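Fitting a 12-volt fan and vent to a narrowboat sleeping cabin

Condensation in a closed cabin comes mainly from breath. Two people asleep in a small steel space will put enough water into the air to wet the window frames by morning, and the bedding against the hull side will follow. A slow extractor fan, run overnight, deals with most of it. The job takes one afternoon.

What you need

A 12-volt extractor fan with a mushroom vent cover
A hole saw to match the fan duct
Twin-core tinned cable
An inline fuse and holder, rated as the fan maker states
A switch
Non-setting sealant, metal primer and topcoat

Choosing the position

Put the fan at the opposite end of the cabin from the door or low vent where fresh air comes in. The air then has to cross the bed before it leaves. Keep the hole at least a hand's width from any roof rib. Tap along the lining to find the ribs, then drill a small pilot hole from inside and check from the roof before cutting.
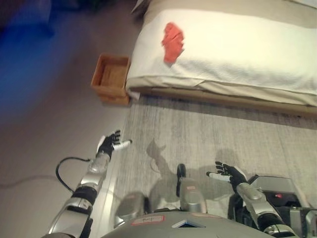
Nicanor Campos wrote in to say that on Kalolen the pilot hole came out directly under the handrail, and that measuring from the nearest window on both sides of the steel would have saved him filling it.

Measure from a fixed point, as he suggests. A porthole or window edge will do.

Cutting and sealing

Strip the bed and cover the mattress with a dust sheet, as steel swarf rusts into fabric within a day. Cut from the roof downwards at low speed, with cutting oil on the teeth. Wear eye protection. File the edge smooth, vacuum up the swarf, and prime the bare steel. Let the primer dry fully before the topcoat goes on.

Bed the vent cover on a continuous ring of sealant and tighten the screws in turn, a little at a time. Stop when the sealant begins to squeeze out. Trim the excess the next day.

Wiring

Isolate the batteries first. Run the cable behind the lining to the distribution panel and place the fuse at the panel end. Check the polarity – many small fans will run backwards or fail if it is reversed.
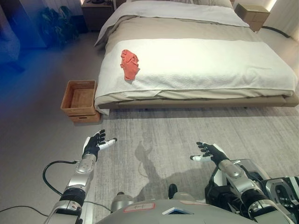

Does the fan have to run all night in May, one reader at Cestwood moorings asks, or can it go on a timer?

A timer is fine in mild weather. From autumn onwards leave it running on the lowest setting. Fixed vents must stay open in either case, and the fan does not replace them. If there is a stove or gas appliance aboard, test the carbon monoxide alarm with the fan on, and watch that the stove still draws properly up the flue. If smoke comes back into the cabin, switch the fan off and add more inlet area before using the two together again.

Clean the fan blades every 3 months with a dry brush.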